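Joltside Neighborhood Story Project
Progress report to the Terus Fund
Jun 8, 2021

We're past the halfway point and so happy with how this is going! The grant of $3,970 has covered recorder rental, transcription and the first print run of the walking map. We have 40 recorded interviews from residents of the Plakex and Wan blocks, and 509 pages of typed transcript to go with them. 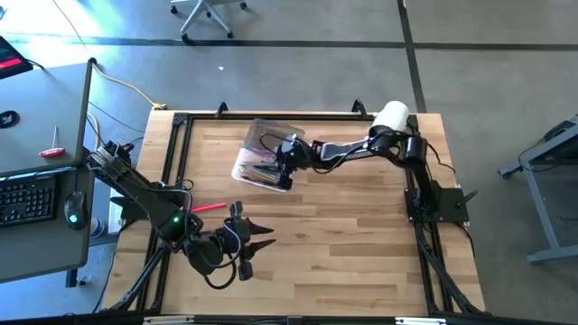 The map is the part people ask about most. Each stop carries a short quote from an interview, and the draft routes were marked up by hand at our open sessions. Pink, purple, green, yellow and blue markers like the ones in the clear container went to the route tables, one color per route, and we kept those same colors for the printed version. The purple route along the old canal is the longest and by far the most argued over – three people remembered the footbridge in three different places.

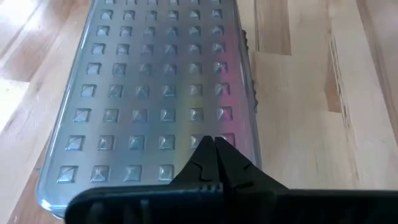

Transcripts are slower than planned. Older recordings with two speakers take a full evening each, and we still have a backlog of family tapes to get through. We would like to move $70 from postage to typing to help with that.

In July we start on the listening evenings. The first will be all about the bakery strike, with supper after.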